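Getting Started with the Vunik Hand-Held Gripper Pair

Last updated April 25, 2020

The Vunik set is sold as a pair of hand-held grippers, one for each hand, with a head strap camera as an add-on. You wear or hold everything yourself and record the way you handle ordinary objects, and the recordings are later used to train a robot arm. This page covers the steps from the first charge to a first usable recording of a two-handed task. It assumes you have the standard kit and the Fomutura recording software already installed on a computer. If you bought the kit through Hervieu, the software is on the card in the lid pocket.

The full kit costs $373 more than the single gripper. If you only plan to pick up small things with one hand, the single unit will do and most of this page still applies.

Before you start

Charge both grippers fully. The light on the charging dock goes from amber to green. A full charge takes 4 hours from flat and gives us two long sessions with a break in between.

Clear a space where you can turn around with your elbows out. A desk against a wall is fine. Leave the normal things on it if you want, as the software copes well with a busy background, and recordings made in a bare room tend to be less useful later on.

Check the fingers. They push into a soft collar in the housing and should sit straight. Pull each one gently. If it moves up and down, take it out, wipe the base and push it back until it clicks. Do this with the power off.

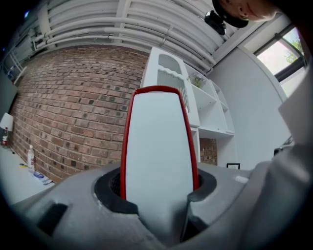
Next, switch on the left gripper, wait for the short buzz, then switch on the right one. The order matters. Fomutura gives the first unit it finds the name L, and if you do it the other way around your recordings will be mirrored. There is a swap button under Devices, but it only affects new recordings.

Step 1: Calibrate

Open Fomutura and choose New Session, then Calibrate Pair. The program asks for three things.

Open and close each gripper all the way, slowly, six times. Do not squeeze hard at the end of the travel. The program is looking for the stop, and extra force gives it a false reading.

Hold the two grippers out in front of you with the square marker facing the camera on the other unit. Keep still until the bar fills.

Move both hands in a slow figure eight. Keep the marker in view for as much of this as you can. If the bar turns orange, you went too fast. Start that part again.

The result is a score. Anything over 20 means the fit is poor and you should repeat the calibration. We usually get a good score on the second try.

Step 2: Pick a first object

Start with something large, stiff and light enough to hold at arm's length. A big hardcover book is a good choice. It has flat sides for the pads, it does not roll, and you can tell right away if your grip is slipping. Printed covers are also easier for the tracking than plain ones. Leave cups, cloth and anything with a lid for later.

Stand the book up and approach it with one hand first. Close the jaws on the cover until you feel the pads take hold, then stop. Bring the second gripper in from the side and rest its finger against the book before you add any pressure.

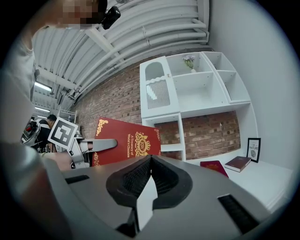

Keep your wrists loose. New users tend to lock the arm and move from the shoulder, and the recording then shows large, stiff sweeps that are hard to train on. Small movements from the wrist and elbow are better. Go at the speed you would use to hand something to a child.

Step 3: Record

Press the thumb button on the right gripper once to start. You will hear one beep. Press it again to stop, and you will hear two. Each press makes one clip, and one clip should hold one action: pick the book up, turn it, set it down, done. Pause for a moment at each end, with the hands open and still. The software uses these pauses to cut the clip.

If you drop something, keep going until you have put it right, then stop the clip and mark it with the flag key. Flagged clips are kept in a separate folder and can still be used.

Try to change the starting place a little each time. Lay the book flat for a few clips, then stand it up, then turn it to an angle. Do a set of 20 before you take a break.

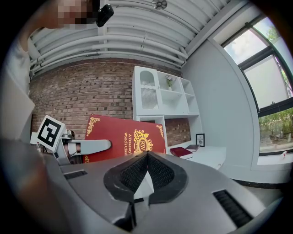

Step 4: Check the clips

Open the session list and play back the first and last clip of the set at double speed. Look at the colored line under the video. Green means both markers were tracked. Gray means one was lost – usually a hand in the way, or the grippers too close together. A little gray is normal. If more than a quarter of the line is gray, redo the clip.

Strong light from a window can also cause gray patches. Turn yourself a little and try again before you pull the blinds.

Step 5: Send or export

Choose Export to save the session in the open format, or Send to Radilell if you pay for their training service. Radilell accepts sessions of at least six clips and returns a report by email. We have used it since November and the reports are clear, though the upload is slow and the program gives no sign of progress. Leave the computer awake until the list shows a check mark.

Care and storage

Wipe the pads with a damp cloth after each session and let them dry before closing the case. Dust on the mesh makes them slip. Do not use alcohol on the markers, as it dulls the print and the calibration score will get worse over time. Spare pads are sold in packs of 4, and the left and right ones are the same part.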